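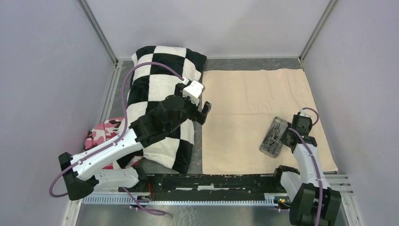

# Two arms, one rail, and a sales page I don't believe yet

I've had three emails this month asking what I think of the Stivura bench cell, the two-arm kit that Ekalon rents out by the month. So I spent part of May with one, and now I have opinions, and most of them are grumpy.

The pitch, if you haven't seen it, goes like this. You get two small arms already bolted to a rail, a walled-in table, the grippers, the cables and the software. You show it a job by hand a number of times and the software learns the job. The page says 100 demonstrations are "typically enough for a household or light bench task." The rent is $2,000 a month with training support thrown in.

I want to take those one at a time, because the page slides them together so smoothly that you're reaching for your card before you notice what hasn't been said.

## "Household or light bench task"

That covers a lot of ground. Folding a dish towel is a household task. So is finding the right screw in a junk drawer, and those two have nothing in common as far as a gripper with two fingers is concerned. Cloth gives way when you touch it, and small metal parts in a box slide over each other and jam in the corners. I asked Ekalon which one they meant. Horațiu Bogdan, who answered my ticket, said both, and that mixing them on one table was "a good way to see the range of the system." Fine. I took him at his word and mixed them.

I'll give them this much: the hardware is decent for the money. The arms are mostly white links and black joints, nothing fancy, and the rail keeps the two bases where they belong. I've used kits where you clamped each arm to the table yourself and spent every morning finding out which one had crept. I didn't have to do that once.

The cable routing I like less. It's a purple cable, it runs on the outside of the arm, and it leaves a big loop up by the gripper. I understand why you want slack near a wrist that turns. I also know what happens to loops near fabric, and the manual's advice is one line long: "Check that cables move freely." Sure. How often? Before each run? Each day? With the arm stretched all the way out, or parked? Florencio Salcedo, who has looked after packaging lines for most of his working life, read that line over my shoulder and laughed out loud. 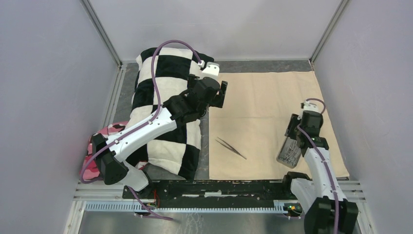 **Carmela Ortuño**
*Bench technician, writes this blog on her own time and her own dime*

Tweezers are where I started to lose patience with the sales page. They're a fair test, I think. They're thin and they lie nearly flat, and on a soft beige cloth the fingertips have to come down very close to the fabric without grabbing a pinch of it. You and I do this without a thought. For the kit, each attempt is a small argument between "low enough to get the tool" and "not so low that I get the cloth too."

Ekalon's own success figure for small tools is 60 percent. You have to dig for it. It isn't on the product page, it's in a PDF linked from the support area, under a heading about "expected early performance." And the PDF doesn't say what counts as a success! Is it a success if the tool leaves the table and then drops? If the cloth comes up along with it and the tool lands in the right place anyway? I sent that question in on a Friday and got a friendly reply that answered a different question.

I'm leaving my own score out of this post. I changed the layout too many times between runs for a number from me to mean anything, and I'd be a hypocrite to print one after the last paragraph.

## The training support

Anayeli Alvarado ran my two support calls and she was good. She knew the software, she didn't read from a script, and when she didn't know something she said so. If the whole company wrote like she talks I'd have a much shorter post. Her best advice was to stop tidying the cloth between demonstrations. I'd been smoothing it flat every time out of habit, and she pointed out that I was teaching the arms about a cloth that nobody would ever hand them again.

That advice should be on page one of the manual. It's not in the manual at all.

What the support doesn't cover is your time. You are the one driving the arms for all those demonstrations, and it is tiring, fiddly work, hard on the shoulders. The page shows it as something you do over a cup of coffee. Plan on doing it in short stretches, and plan on throwing some of it out.

## Would I rent it?

For a school or a small lab that wants two arms on a table without building the table first, maybe. Get the definition of success in writing before you sign, and ask for the cable check to be spelled out.

For somebody with a real job to get done on a real deadline, no. Adelmo Valentini wrote to me about using one to sort returned hand tools in his repair shop, and I told him to keep the money and buy better bins. He was a bit let down, I think. The video on the site is very good.

I've been offered a second month at half price to try the next software release. I said I'd think about it once I've read the release notes, which they haven't sent. If you've run one of these on something softer than a towel or smaller than tweezers, leave a comment and tell me how you counted your failures.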